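Caring for Everyday Furniture
Handout 4: Reading and cleaning a wooden tabletop

Prepared by I-hsuan Mok for the evening group
Revised 2019-08-22

Before we start

Welcome back, everyone, and thank you for bringing in so many good questions last time (Cheng-en Hung, I still owe you an answer about the candle wax, and it's near the end of this handout). Tonight we're going to spend nearly the whole session on one plain thing, the top of a wooden table. I know that sounds like a small subject for two hours. When I first taught this course I gave it twenty minutes and then spent the rest of the term answering questions about tabletops, so now it gets its own evening and everybody is happier.

You'll need your notebook, a soft pencil, two or three clean cotton cloths (old T-shirts are wonderful for this), a small bowl, and a little mild dish soap. If you have a white vinyl eraser at home, bring that too. Please don't buy anything special. The cloths I use were once my brother-in-law's pajamas and they have lasted longer than any cloth I ever paid for.

1. Looking before touching

Most of the damage I see on tables at home was done by somebody cleaning them. A person finds a mark, feels a bit annoyed with it, goes straight for the scrubbing sponge, and ends up with a dull patch the size of a saucer where there used to be a line as thin as a hair. So the first habit I'd like you to pick up is simply to look, for longer than feels natural, and to write down what you find.

Start with the light. A lamp straight overhead flattens everything out. Move the lamp down to one side so the light comes across the wood, or wait until the sun is low and use the window. Scratches and dents will catch the light on one edge and go dark on the other, and a mark that is only sitting on the surface usually won't. Then walk around the table and look from the other side, too — a dent you can't find from the chair may be very plain from the door.

Next, find the direction of the grain. On most tabletops it runs the long way, and on pale woods it can be so soft that you have to bend right down to see it. Wing-sze Lu asked last time whether it matters on a table that has a good thick finish, and I said yes, a little, and I've thought about it since and I'd like to say yes, quite a lot. Whatever you do to a table, you want to do it along the grain. A careless stroke along the grain tends to hide itself among the streaks. The same stroke across the grain will stand there looking at you for years.

2. Scuffs, scratches and rubbed-on marks

These three get mixed up all the time, and they ask for very different treatment.

A rubbed-on mark is something left behind on top of the wood: pencil, chalk, a bit of rubber from a shoe or a chair foot, the gray smear a metal tray leaves. Nothing has been taken out of the table. A scuff is a place where the finish has been roughed up, so it looks paler or duller than what's next to it, though the wood below is fine. A scratch goes down into the finish, and a bad one goes through it.

On a light table a thin gray line could be any of the three, and I'd ask you not to decide from across the room. Pale beige wood is very forgiving about crumbs and dust, and not at all forgiving about gray marks that cross the grain.

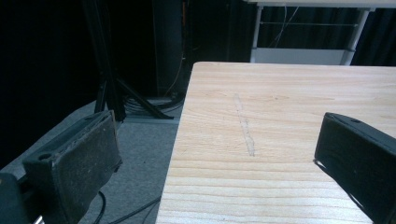 Your fingertip is the best tool you have for telling them apart. Wash and dry your hands, close your eyes if it helps, and draw the pad of one finger slowly across the line. Then try it with the edge of a fingernail, as lightly as you can. If the nail catches, treat it as a scratch and leave it alone for tonight. If the surface only feels a little rougher than its neighbors, you probably have a scuff. If you feel nothing whatever, you may be in luck, and you can go on to the first cleaning step below.

While you're down there, have a look for specks. Tiny dark dots may be loose dirt, or old splashes, or part of the wood itself. Brush them with a dry cloth first. Loose grit is the one thing you really must get off before you rub anything, or you'll be pushing it around under your cloth like sandpaper.

3. The gentle order of things

I'd like you to work through these in order and stop at the first one that does the job. Give the table a good look between steps, with the lamp low again.

Dry cloth. Fold it into a pad, wipe along the grain, and turn to a clean face of the cloth every few strokes. Chalk will very often go with this alone.

Eraser. For pencil, use a white vinyl eraser, short strokes, hardly any pressure. Try it near an edge first. The colored erasers on the ends of pencils can leave a pink smudge, and then you have two problems to write down in your notebook.

Damp cloth. Wring it until you can't get another drop out, and then wring it once more. Wipe, and follow right behind with a dry one.

Soap. Two drops in 900 milliliters of lukewarm water is plenty. Wring the cloth as before, wipe, go over it with plain water on a fresh cloth, and dry. King-fai Yeh uses half that amount of soap and gets perfectly good results, so feel free to be stingy.

If the mark is still there after all four, write that down and bring it to me. There are stronger things we can try, and we'll get to them in Handout 6, but they depend on knowing what finish is on the table and we haven't covered that yet.

4. About candle wax

Here it is at last, Cheng-en. Let the wax go completely hard. A small bag of ice set on a folded cloth on top of the drip will hurry it along, so long as no water gets to the wood. Then ease it up with the edge of an old plastic card, holding the card nearly flat and pushing along the grain. You'll be left with a thin cloudy film, and a dry cotton cloth and some patient rubbing will take care of most of that. Please leave the hair dryer in the bathroom. People do swear by it, but warm wax travels, and it can carry its color down into any little opening in the finish.

5. Keeping your notes

For each table you look at, make a quick pencil sketch of the top as if you were floating over it. A rectangle is fine! Draw an arrow for the grain, put a small number wherever there's a mark, and underneath write what each one looked like, what it felt like under the finger, what you tried, and what happened. Pin-yu Mak has kept hers since the December group and she brought them along to show me — the early pages are mostly question marks, and the later ones are a real pleasure to read.

Homework

Choose one table at home, preferably one you don't worry about. Spend ten minutes just looking, with the light low, and make your sketch before you clean anything at all. Pick a single mark and take it through the steps in section 3.

Write 200 words or so on how it went. If it went badly I'd still love to read it, and those are often the ones we learn the most from when we go around the room.

Next time we'll turn the tables over and look at the undersides, so wear something you can kneel in, and bring a flashlight if you have one.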